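September, open day, notes written up 4 pm

Tekle Ayele ran the bench, I did the talking. Visitors from Udurmont in the morning, then the Wedska people. Handouts: printed 200, put out 100, topped up once.

Demo was the bun task - left arm on the steamer lid, right arm moving buns to the plate. Load is 4 buns per round. Told each group the order before starting so they knew which arm to watch. Most questions were about the lid, which I had not prepared for.

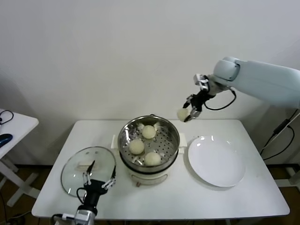
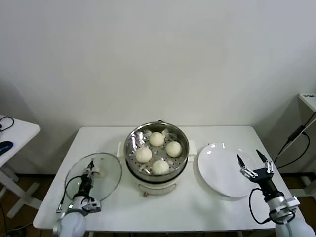
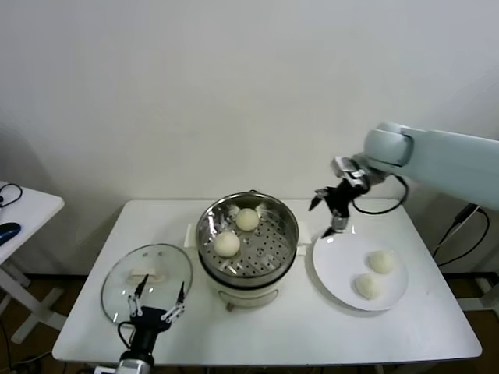
Steamer and plate on the white table, both arms at work.

Wedska asked whether we could run it with a deeper basket. Said not yet. Skurance wants the gripper force log before they will talk about a longer trial - Tekle has it, needs to be exported. Somebody also asked about cycle life on the fingertips. I quoted the 500 rounds we planned for and said it was a plan.

To do: 
- move the visitor line back, people lean in over the table
- write a short answer about the lid grasp
- call Ševčík re spare fingertips
- ask Tekle if the second group signed the sheet, I only have the first page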